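Wrist camera placement (good practice)

Wrist camera placement, sometimes called eye-in-hand mounting, is the business of fixing a small camera near the end of a robot arm so that it sees roughly what the gripper is about to touch. I've been asked to write this entry for the wiki because I complained loudest about the old one, which was two paragraphs long and mostly about screws. What follows covers the rules people commonly work to, where they came from as far as I can tell, and the bits that still start arguments. I've tried to be fair, but I do have favourites and you'll spot them!

Where the rules come from

There isn't one official standard that tells you where to put a wrist camera. The big safety standards for robots care about the whole cell, the tool included, so a camera bracket counts as part of the tool and has to go into your risk assessment like anything else bolted on there. Past that you're into house rules, and house rules get passed round. The set most of us started from is the Onstead sheet, a short list written for a training workshop and copied so many times that I've seen versions with the numbering gone completely wrong. Soledad Retamal tidied it up later and added the part on cables, and her version is the one I'd give to a beginner.

The main rules

Fingertips in view. Both fingertips should be visible through the full stroke, open to closed. People new to this often want the fingers out of the way so they can see more of the table, and then they can't tell whether the grip is centred. I was one of them. A big pair of fingers along the bottom of the view looks wasteful for a day or so and then you stop noticing.

See past the tips as well. If the gap between the fingers is the only part of the work you can see, the camera is too low or tilted too far down. The Onstead sheet asks for the next object to be visible before the arm starts its approach. I like this one a lot, though it's hard to meet with wide fingers on a short bracket.

Fix it and leave it. Once the camera has been calibrated, nobody touches the bracket. If somebody does touch it (and they will, usually while reaching for a hose), you calibrate again. Paint a line across the joint between bracket and flange so you can tell at a glance if it has shifted. Nail varnish is fine.

Cables. Leave enough slack for the wrist to turn all the way in both directions, tie the cable at the bracket and again above the last joint, and never let the plug take the load. Soledad's rule is to run the arm slowly through its whole range with one person watching only the cable – no chatting, no looking at the screen. It's boring and it has saved me at least one connector.

Wide lenses. A wide lens is the usual choice at the wrist, as the work is so close. It bends straight edges, particularly in the corners, so don't judge whether a fixture is square from a raw wrist view. Go and put a set square on it.

Marking out and labelling

This is the part the old entry left out altogether, and I think it matters as much as the bracket. A wrist camera moves, so whatever you're working on gets looked at from all sorts of angles, and a layout that's perfectly clear to someone standing at the bench can be a muddle from up close.

Ordinary advice is to give each container its own colour if the program or the operator has to tell them apart, and to keep them in the same order from one run to the next. Clear plastic is the troublemaker. Whatever is underneath shows through, so its colour is borrowed, and the edges come and go with the light. Some houses ban it. Idilari, where I did my first proper cell, allowed it as long as at least one test run was done with the blinds open and one with them shut. I think that's the better rule, as real customers use clear tubs all the time and you may as well find out early. 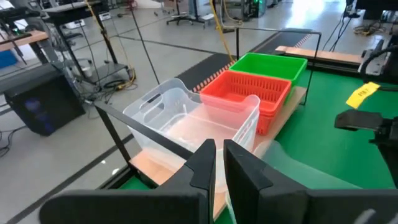
Perforated baskets are a separate headache. The holes are handy for drainage and terrible for depth sensing, which will quite happily read straight through a slot and tell you the wall is somewhere behind it. If you must use them, test your grasp points on the rim and write down which ones worked. Nested ones need checking too, because two can come up together when you only wanted one.

Labels should go flat on the work surface near the edge, in thick black pen on something pale or bright, and short enough to read when the arm is tilted. Two letters and a number will do. Handwritten is fine – I've never understood the fuss about printed ones – but whatever code you write has to match the code in the log. Orneo used to insist on a fresh label for every change of layout, and I thought it was daft until I had to sort out a month of runs that didn't have them.

Keeping records

For each set-up, write down the bracket position, the lens, the date of the last calibration and the layout code. The Furukawa notebook method (one page per set-up, stuck down with a photo from above) is old-fashioned and works very well. I keep mine in a spreadsheet, which had 1727 rows last time I looked, and I can find things in it mostly by luck.

Calibration intervals are a sore point. The Onstead sheet says every 40 hours of running. Soledad's version says after 3000 cycles or any knock, whichever comes first, and I follow hers. Both are house figures, so please don't quote either to an inspector as if it were law.

Points still argued over

One camera or two? Two gives you a view down each side of the fingers but doubles the cable trouble. Nearly everyone I know has gone back to one, with a fixed camera somewhere else in the cell.

Lights on the wrist are the other one. A small ring light evens things out nicely on cardboard and wood, then puts a bright blob on anything shiny. I leave mine off unless the room is dim.

There's also a long disagreement on the talk page over whether the camera should sit above the gripper or to the side. I've put 4 replies there already so I'll stay out of it, but if you've got side-mounted results please do add them, with the bracket length.

Last edited November 25, 2022. Contact the editors | Copyright the contributors | Back to top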